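Ernton Clothes Library: second progress report
To: Constanza Ulloa, grants officer, Cirillo Fund
From: Frida Eskildsen, project lead
Period: October to March

Dear Constanza,

You asked for something shorter than last time. Sveva Fabbri has taken my first draft away and returned it without the section on coat hangers, so any remaining gaps in your knowledge of coat hangers are hers to answer for.

Where we are

The library opened in November, a month behind the plan. The delay was the floor. The old wool shop in Ernton had been described to us as "ready to use", and so it was, provided you kept to the left-hand side. The landlord has since mended it at his own expense, after a correspondence I would be happy to forward if you have a free weekend.

We now have 70 member families, most of them from the Irkine estate and the streets behind the station. Members borrow children's clothes by the bag, keep them until they are outgrown, and bring them back. That last step is where theory and practice have had their differences. School jumpers come back. Waterproof trousers do not, and I have come to suspect that the children of Ernton are simply still wearing them.

Money

Of the £2,000 set aside for fittings, we have spent nearly all of it on rails, shelving and a second-hand washing machine. The machine has needed a repair already, carried out by Gianni Tedesco, who charged us for the part and gave us his views on limescale for nothing. We have moved the money saved on printing into the laundry line, as agreed with you by telephone in January. Sveva has the receipts in an envelope and would like it known that they are in order.

Mending evenings

These were an afterthought in the bid and have become the busiest thing we do. Rosario Zanetti runs them on Wednesday from half past six. He expected parents with loose buttons. He got parents with zips, which is a different class of problem, and one grandfather with a tent. We have bought a better sewing machine light and a large box of elastic, and would buy more elastic if pressed.

Bedding

Families kept asking for bedding, so we have started a small shelf of it. The bright covers go out first. Plain beige, of which we were given a great deal, has yet to find its public.
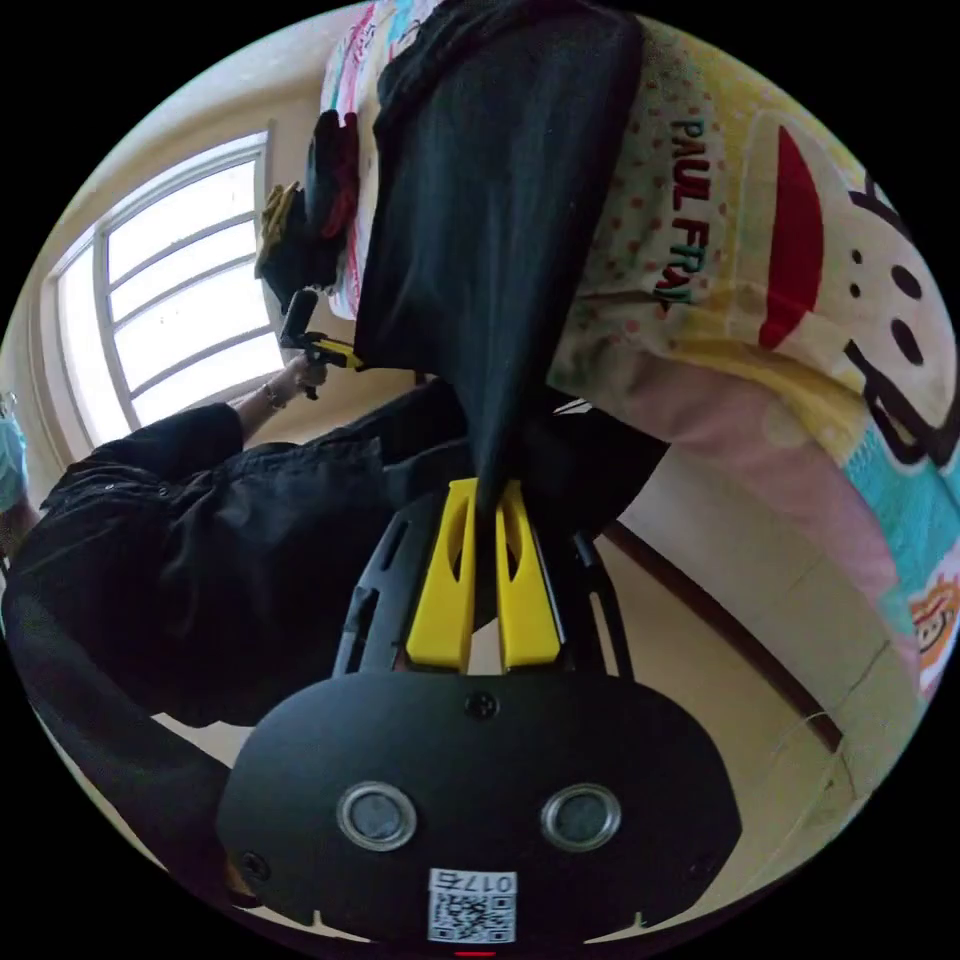
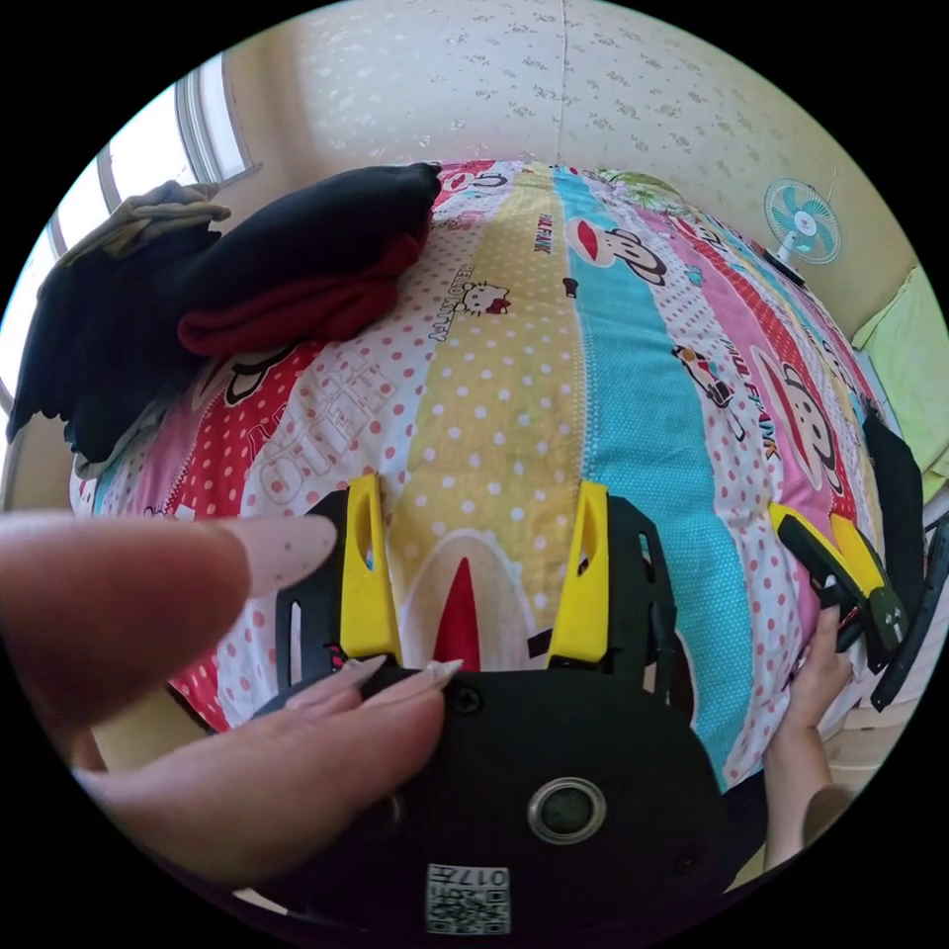

Hello Kitty and the monkeys, on a duvet. 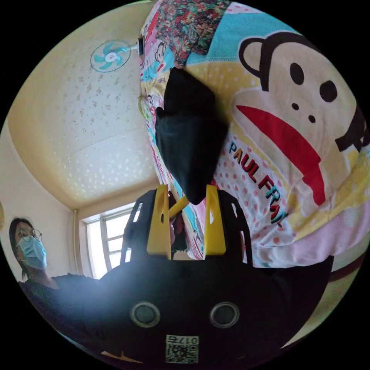

What has not gone well

The branch at Prundora has not opened. The hall there wanted us to clear every rail away after each session and put it back before the next, and I could not ask people to do that twice a week for the love of small cardigans. We are talking to the school instead. They have a dry cupboard and a helpful office, and I would have settled for the cupboard.

Our online catalogue is also late. At present it is a ring binder. It works well, except when someone takes it home.

Next steps

We hope to settle Prundora before the summer holidays, and to start a proper uniform swap in July, when the demand is at its worst. I would also like to ask whether 2 of the unspent training days could be used for a session on stain removal. I realise this was not what the training budget had in mind.

The accounts sheet follows under separate cover.

With thanks,
Frida Eskildsen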